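Villberg Kaltik Two-Finger Gripper with Wrist Camera

If you've spent any time shopping for a gripper that can handle the things people really keep on their shelves and counters, you know how many of them were made for boxes on a conveyor. We love boxes, but a home is full of books, cups, cloths and bits of paper, and the Kaltik was made with all of that in mind. It bolts onto most small arms with the adapter ring in the package, and the camera comes already mounted, so you can have it up and running before lunch.

The two black fingers are large and angled, and that shape is what our customers write to us about most. Books are a good test for any hand. They lie flat, they slide over one another when stacked, and a hardcover doesn't bend to help you out.
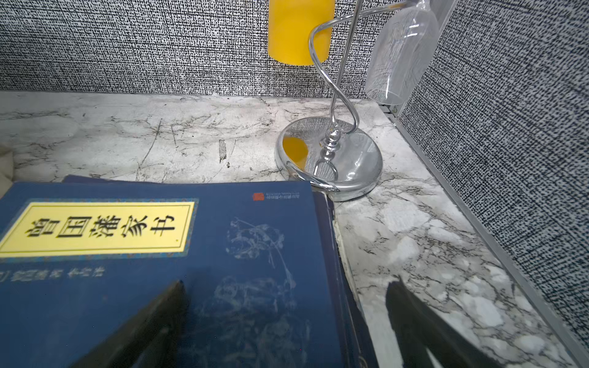
Daichi Tsuchiya, who designed the finger mounts, likes to start new owners on a low approach from the side, with the speed turned well down, and then let them work up to picking from above. The grip force can be set in nine steps, and we'd suggest staying at 2 until you have a feel for it - you can always go up later! Glassware needs a gentle setting and a fair bit of patience, and please practice with something you don't mind losing.

The Kaltik ships with fingers, camera, adapter ring, cable and a spare set of finger pads. Setup takes nearly 8 minutes with the Plaltinik software, a little longer if you're also updating your arm. It works with the Yeo wrist plate too, but you'll need the longer screws, sold separately.

Orders placed before noon go out the same afternoon. Returns are accepted in the original carton, with all the screws, please.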